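Mar 12, 2026

Shelf-life coatings, third batch of citrus

Started at the bench with the oranges from the Saengthong delivery. Paweena had already sorted out the ones with stem damage, and those went in the compost bin. Weighed out 400 g of the wax emulsion and cut it with water to the same strength as last time. It came off the stirrer with a few small lumps, so I put it through the coarse strainer twice. After that it poured fine.

Dipped 37 fruit, let them drip on the rack, then moved them to the drying shelf with the fan on low. One got dropped and is out of the count. The controls were washed and dried the same way and got no coating. Labels are on masking tape this time. The paper ones from batch two came off in the humidity and we lost track of a whole tray.

The emulsion still smells like floor polish when it is fresh. Gisela says it is gone by the next morning and I mostly agree, but we should ask somebody who doesn't work in here.

Batch two, first look

Pulled the batch two lemons out of the cool room. The coated ones are firmer by hand and the skin has less of the leathery look near the stem. Weight loss is lower than in the controls, but the spread is wide. I think the coating went on unevenly. A couple of fruit have a visible ridge where they sat on the rack while wet, and mold on one of them starts right along that ridge. Could be chance. Photographed it and bagged it.

Decha T. wants to try the Ornura brushes in place of dipping. Slower, but it would use less emulsion and there would be no drip line. I'd do a small tray both ways before we change anything. He is also going to check whether the rack can be swapped for the kind with pin supports.

Purple produce is still an open question. The eggplants in the trial tray went dull under the wax, and you can see every fingerprint. They may need a thinner mix or none at all. Heledd has a note somewhere from her old job about plums having the same trouble. She will look for it.
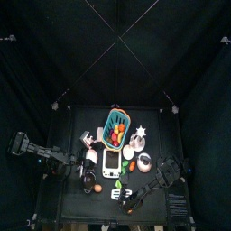
Cool room

Set point is unchanged. The logger by the door reads a little warmer than the one at the back, same as all winter. The door seal is worn at the bottom corner and I can feel air there with my hand. Filtmont quoted for a new seal and can fit it in April. Until then, keep the trial trays on the back shelves and put the spare crates by the door.

Also moved the bananas out. Somebody had left a bunch on the middle shelf next to the controls. Please don't store lunch fruit in there – the ethylene will wreck the comparison, and I can't tell afterward which trays were affected.

To do

Weigh batch three tomorrow morning before the fan goes off, then every second day.

Reorder gloves, medium. We have one box left.

Recalibrate the small balance. It drifted during the last set of weighings and I had to re-zero it between trays.

Ask Decha C. for the delivery sheet from Saengthong. I need the picking date, and the crate tag only has the packing date.

Clean the strainer properly. The wax sets in the mesh, and hot water alone doesn't shift it – use the alkaline soap under the sink and leave it to soak overnight.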